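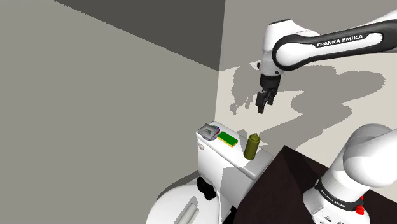 Workshop tips: the bathroom task in simulation
Vastham Robotics Club, notes for project teams

These tips cover the tidy-up task, in which the arm clears things from the top of a toilet cistern. They assume you have a working install and have loaded the bathroom once without errors.

Setting out the objects

Keep to three objects on the cistern lid until your grasp is reliable. A sponge, a spray can and one small flat item give enough variety. Leave a full finger width between neighbours. If two objects overlap when the room loads, the physics will push them apart and one usually ends up on the floor.

Let the room settle for 285 steps before recording a start position. Positions saved earlier than that are not repeatable.

Approach

Bring the gripper in from above, fingers pointing straight down, and stop well clear of the tallest object. On this lid that is the can. Move sideways at that height only. Teams who cut the corner knock the can over on the way to the sponge.

Check the elbow as well as the fingers. Most collisions in the April trials were between the upper arm and the wall.

Grasping

Spray can: close on the straight part of the body. The rounded shoulder sheds the fingers upwards.

Sponge: grip across the short side. Set the closing force low and raise it in small steps. Our sponge is modelled as a rigid block, so it will not squash, and too much force makes it jump.

Flat items: lower until the fingertips nearly touch the lid, then back off slightly. Pressing into the lid stalls the arm.

Lighting and shadows

If your program finds objects by colour, test it with shadows switched on. The arm throws a large one across the back wall, and an olive can in shade reads much darker than it does in the open. Fikre, our colour checker, prints the values for each object in both conditions.

Saving your work

Name each run with the team name and the seed, for example Bitar-133. Save failed runs too. The marking script, Flaker, needs 18 consecutive runs from one seed list and rejects a folder with gaps in it.

Do not edit the room file to make a grasp easier. Moving the base closer to the cistern counts as an edit.

Common faults

Arm shakes at rest: damping set too low.
Object sinks into the lid: time step too long.
Fingers close but nothing lifts: friction missing from the fingertip material.

Corrections to Mesfin Admasu at the club bench.
Last revised 27 October 2022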